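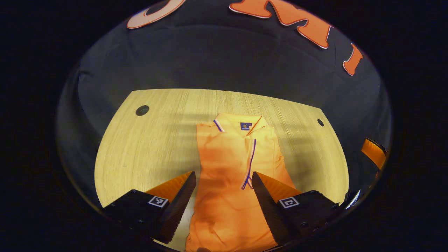

Should a public library charge a fine when a book comes back late?

The fine should be dropped for ordinary loans, and the library should ask readers to pay only for items that are lost or damaged.

The position of the Nyarko Library Association on this matter has changed over the years. For most of its history the Association supported the daily fine. It was regarded as a fair reminder that a book on loan is a book that another reader may be waiting for. The view set out below departs from that tradition, and members are entitled to know the grounds on which it was reached.

The first ground is cost. The Larville branch took in 3,343 dollars in overdue fines during its last full year of charging. Against that sum must be set the printing and mailing of notices, the upkeep of the payment software, and the staff hours spent at the desk explaining balances to readers who did not expect to owe anything. When the branch set these costs beside the income, very little remained. A charge that mainly pays for its own collection is difficult to defend as a source of revenue.

The second ground concerns who pays. A reader with a car, a flexible job and a steady income seldom builds up a large balance, and can clear it without much thought when it happens. The reader who stops coming is usually the one for whom 30 dollars is a week of bus fare. Under the old rules, borrowing was suspended at that amount. At Larville, 300 cards were blocked on the day the policy was reviewed, and 50 of them belonged to children under twelve. It is hard to see what lesson a child of eight is meant to draw from a debt created by a parent's work schedule.

Those who favor the fine make a serious argument, and it deserves a serious reply. They hold that a rule without a penalty is only a request. Cuiping Pan, who managed circulation at the Gumatura branch for many years, put this case to the Association in writing and asked what would become of the waiting lists for new titles. Her concern is reasonable. Popular books are few, and a single late copy can delay several readers.

The answer lies in the loan rules themselves. An item that has been requested by another reader should not be renewed, and a borrower who keeps it past the due date should be unable to take out anything further until it is returned. This places the pressure where it belongs, on the return of the book, and it lifts the moment the book is back on the shelf. A fine remains after the book has come home. Indeed, it gives some readers a reason to keep the book out of sight – the longer the delay, the more awkward the visit.

There is also the question of old balances. The Skullorlow branch ended its fines in September but chose to keep past debts on record. The Association considers this a mistake. A family that was turned away last spring will not learn of a new policy by reading the notice board inside the building. Old overdue charges should be cleared in full, and a short letter should be sent to each household affected, stating that the card is in good standing. Replacement fees for lost items are a separate matter and may fairly remain.

Library boards will differ on the timing of such a change, and smaller branches may need a budget year to prepare for it. The Association asks that each board place the subject on its agenda before the next schedule of fees is adopted, and that the figures for notices and staff time be made available to the public alongside the income from fines.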